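Thijs Hoekstra had the kettle on before I was through the door, and by the time I'd found a chair that wasn't holding shoes he was already talking about heels. He has run the shoe repair counter at the back of the Allden arcade for 15 years, and before that he spent a long stretch on the shop floor at Trukham, selling the things he now fixes. He likes to talk, and I like to listen, so we let the tea go cold and I'm afraid a few customers had to wait.

I had come to ask about boots, it being November, and boots were what he had lined up along the back wall with their paper tickets on. But what he wanted to tell me about was flip-flops.

"People are embarrassed to bring them in," he said. "They'll carry in a pair of boots like a baby, and then at the end they pull a sandal out of their bag and whisper. I tell them, you've walked more miles in that than in the boots! You wear the boots when it's raining and you wear these the rest of your life."

It's true of me, I had to admit. I've got a pair by the bed that go to the mailbox, the laundry room and, on a bad morning, the grocery store. Thijs nodded at all of it. He says most of his customers wear theirs indoors the whole winter long, on the carpet, with pajama pants or whatever loose, comfortable thing they came home and changed into, and that it's the indoor ones people get truly attached to.

The usual trouble is the thong pulling through the sole. He showed me how he mends it, with a small disc of rubber glued underneath and a hole punched clean through the middle, and he charges 3 dollars if the strap itself is still good. Often it costs him more in time than he gets back. He had a go at explaining to me why he keeps doing it, and wandered off into a story about his mother's slippers, and came back again.

"She had the same pair until they were flat as a pancake. We bought her new ones every birthday and she put them in the closet. When we cleared the house there they all were, in the boxes. So I don't argue with anybody about what they want to keep on their feet."

Then there are the decorations, the little figures and flowers and bows that sit on the front of the strap. He has a drawer for those – strays, mostly, that have come off and been swept up, or been left behind when the rest of the sandal was past saving. Cats are what he gets asked about the most. One woman telephoned three times about a cat face no bigger than a coat button, and he drove it over to her himself after closing. He uses a Premaneo glue that he swears by and a clothespin to hold everything still overnight, and he would rather you didn't try it at home with the stuff from the kitchen drawer, though he knows perfectly well you will.

And animal prints? I asked, because I've always had a weakness for them and wanted an expert on my side.

"Leopard never goes away," he said. "When I was selling, the buyers would tell us every year it was finished, and every year it was the first to go. It doesn't show the dirt, it goes with stripes, it goes with flowers, it goes with any crazy pants you own. People think it's loud. On a foot it's practically beige."

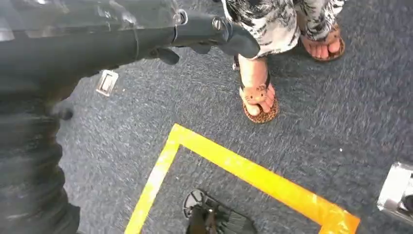 Martens wrote in afterward to say that leopard is all very well but the soles on hers wore smooth by the end of one summer, and could Thijs please say whether a flip-flop can be given a new tread, or is she better off buying two pairs at once and taking turns.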